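Drirnex 판매자 센터 사용 설명서
제4장 반품 및 환불 설정
개정일: 2019-10-22

4.1 적용 범위

본 장은 Drirnex 판매자 센터에서 반품 접수, 수거, 검수 및 환불 절차를 설정하는 방법을 설명합니다. 웹 관리자 화면을 기준으로 작성되었으며, 모바일 앱의 메뉴 명칭이 웹과 다른 경우 해당 항목에 별도로 표기하였습니다. 교환 처리는 제5장을, 정산 내역 조회는 제6장을 참조하십시오.

본 장의 설정은 대표 관리자 또는 '주문 관리' 권한이 부여된 부관리자만 변경할 수 있습니다. '상품 등록' 권한만 보유한 계정에는 반품 설정 메뉴가 표시되지 않습니다.

4.2 설정 전 확인 사항

다음 항목이 완료되지 않은 상점은 반품 설정을 저장할 수 없습니다.

- 사업자 정보 인증
- Clostesia 결제 계정 연결
- 출고지 주소 등록
- 고객 응대용 전화번호 또는 전자우편 주소 등록

Clostesia 결제 계정의 연결 상태는 [상점 관리] > [결제 수단]에서 확인할 수 있습니다. 상태가 '심사 중'으로 표시되는 동안에는 반품 주소 등록까지만 가능하며, 환불 방식은 선택할 수 없습니다.

4.3 반품 주소 등록

1. 판매자 센터에 로그인한 후 [상점 관리] > [배송 및 반품]을 선택합니다.
2. [반품 주소] 탭에서 [새 주소 추가]를 누릅니다.
3. 주소 별칭, 수령인 명칭, 연락처를 입력합니다. 별칭은 구매자에게 공개되지 않습니다.
4. 우편번호 검색으로 기본 주소를 지정하고 상세 주소를 입력합니다.
5. 해당 주소를 기본 반품지로 사용하려면 [기본 주소로 지정]을 선택합니다.
6. [저장]을 누릅니다.

참고: 출고지와 반품지가 동일한 경우 [출고지 주소 불러오기]를 이용할 수 있습니다. 이후 출고지 주소를 변경하더라도 반품 주소는 자동으로 갱신되지 않으므로 각각 수정하여야 합니다.

주의: 이미 수거가 접수된 반품 건에는 변경된 주소가 적용되지 않습니다. 해당 건의 도착지를 변경하려면 수거를 취소한 후 다시 접수하십시오.

4.4 수거 택배사 연결

Drirnex 판매자 센터는 Frei 택배의 자동 수거 접수를 지원합니다. 다른 택배사를 이용하는 상점은 '수동 접수'를 선택하고 운송장 번호를 직접 입력하여야 합니다.

1. [배송 및 반품] 화면에서 [수거 택배사] 탭을 엽니다.
2. [Frei 택배 연결]을 누르고 계약 고객 번호를 입력합니다.
3. 약관을 확인한 후 [연결 요청]을 누릅니다.
4. 상태가 '연결됨'으로 변경되면 [시험 접수]를 실행합니다.
5. 시험 접수가 정상적으로 표시되면 [접수 취소]를 눌러 시험 건을 삭제합니다.

시험 접수 중 오류 코드 117이 표시되는 경우, 입력한 고객 번호와 사업자 등록 정보가 일치하지 않는 것입니다. Frei 택배의 계약 명의를 확인한 후 2단계부터 다시 진행하십시오. 동일한 오류가 반복되면 판매자 지원 창구에 문의하시기 바랍니다.

주의: 시험 접수를 취소하지 않으면 실제 수거로 처리되어 운임이 청구될 수 있습니다.

4.5 반품 배송비 설정

반품 배송비는 상점 공통 금액과 상품별 금액으로 구분됩니다. 두 금액이 모두 입력된 상품에는 상품별 금액이 우선 적용됩니다.

1. [반품 배송비] 탭에서 [상점 공통]을 선택합니다.
2. 편도 금액을 원 단위로 입력합니다. 쉼표는 자동으로 표시됩니다(입력 예: 3,549).
3. 무료 배송 주문의 반품 시 왕복 금액을 적용할지 여부를 선택합니다.
4. 도서 산간 지역의 추가 금액을 입력합니다. 추가 금액이 없는 경우 빈칸으로 두지 말고 0을 입력합니다.
5. [미리 보기]에서 구매자에게 표시되는 금액을 확인한 후 [저장]을 누릅니다.

상품별 금액은 [상품 관리] > [일괄 수정]에서 변경할 수 있습니다. 한 번에 선택할 수 있는 상품은 최대 400개입니다. 이를 초과하는 상품을 수정하려면 분류를 나누어 작업하십시오.

참고: 상품의 하자 또는 오배송으로 인한 반품에는 본 항의 설정과 관계없이 구매자에게 배송비가 청구되지 않습니다.

4.6 반품 사유 및 안내문

구매자가 반품을 신청할 때 선택하는 사유 목록은 기본 항목과 추가 항목으로 구성됩니다. 기본 항목은 삭제하거나 명칭을 변경할 수 없습니다.

1. [반품 사유] 탭에서 [항목 추가]를 누릅니다.
2. 사유 명칭과 배송비 부담 주체를 지정합니다.
3. 사진 첨부가 필요한 사유인 경우 [사진 필수]를 선택합니다.
4. 구매자에게 표시할 안내문을 입력하고 [저장]을 누릅니다.

안내문에는 관계 법령이 보장하는 청약 철회 권리를 제한하는 문구를 사용할 수 없습니다. '어떠한 경우에도 반품 불가'와 같은 표현이 포함된 안내문은 검토 후 노출이 중단될 수 있습니다.

모바일 앱에서는 [반품 사유] 탭이 [신청 항목]으로 표시됩니다. 앱에서는 항목의 순서만 변경할 수 있으며, 새 항목의 추가는 웹 관리자 화면에서 진행하여야 합니다.

4.7 검수 기록 등록

반품 상품이 도착하면 주문 상태가 '검수 대기'로 변경됩니다. 담당자는 상품과 구성품을 확인한 후 검수 결과를 등록합니다.

1. [주문 관리] > [반품]에서 해당 주문을 선택합니다.
2. 운송장 번호와 주문 번호가 일치하는지 확인합니다.
3. 상품의 외관, 구성품, 포장 상태를 각각 입력합니다.
4. 이상이 있는 경우 [사진 추가]를 눌러 사진을 등록합니다.
5. '승인', '부분 승인', '보류' 중 하나를 선택합니다.
6. [검수 완료]를 누릅니다.
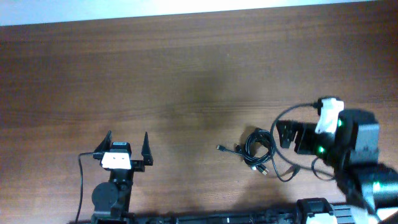 그림 4-3. 적갈색 나무 탁자 상판

Vetolance 재고 관리 프로그램을 함께 사용하는 상점은 검수 완료와 동시에 재고 수량이 복원됩니다. 재판매가 불가능한 상품은 5단계 이전에 [재고 복원 제외]를 선택하십시오. 검수 완료 후에는 Vetolance 화면에서 수량을 직접 조정하여야 합니다.

주의: 사진에 구매자의 성명, 주소 또는 연락처가 포함되지 않도록 하십시오. 등록된 사진은 구매자의 주문 상세 화면에도 표시됩니다.

'보류'를 선택하는 경우 보류 사유를 반드시 입력하여야 하며, 입력한 내용은 구매자에게 알림으로 발송됩니다. 발송된 알림은 회수할 수 없습니다.

4.8 환불 방식 설정

1. [배송 및 반품] > [환불] 탭을 엽니다.
2. '자동 환불' 또는 '수동 환불'을 선택합니다.
3. 자동 환불을 선택한 경우 적용할 상한 금액을 입력합니다. 상한을 초과하는 주문은 수동 환불로 전환됩니다.
4. 반품 배송비의 처리 방식을 '환불액에서 차감' 또는 '별도 결제' 중에서 지정합니다.
5. 관리자 비밀번호를 입력하고 [적용]을 누릅니다.

환불 요청은 Clostesia를 통하여 원래의 결제 수단으로 전송됩니다. 카드 결제의 경우 승인 취소가 구매자의 명세서에 반영되는 시점은 카드사에 따라 다를 수 있습니다. 전송에 실패한 환불 건은 2회까지 자동으로 재시도되며, 이후에도 실패하면 [환불 오류] 목록에 표시됩니다.

참고: 쿠폰을 사용한 주문을 부분 환불하는 경우, 할인액은 상품 금액의 비율에 따라 배분됩니다. 배분된 금액은 [환불 내역 보기]에서 확인할 수 있습니다.

4.9 연말 운영 기간의 설정

12월에는 선물용 주문에 대하여 반품 신청 기한을 연장할 수 있습니다. [배송 및 반품] > [기간 설정]에서 시작일과 종료일을 지정하고, 적용할 상품 분류를 선택한 후 [저장]을 누르십시오. 연장된 기한은 저장 이후에 접수된 주문부터 적용됩니다. 이미 접수된 주문의 기한을 연장하려면 주문 상세 화면에서 개별적으로 변경하여야 합니다.

설정한 기간이 종료되면 상점의 기본 기한이 다시 적용됩니다. 운영 기간 중 등록한 안내문은 자동으로 삭제되지 않으므로, 종료일 이후 [반품 사유] 탭에서 내용을 수정하시기 바랍니다.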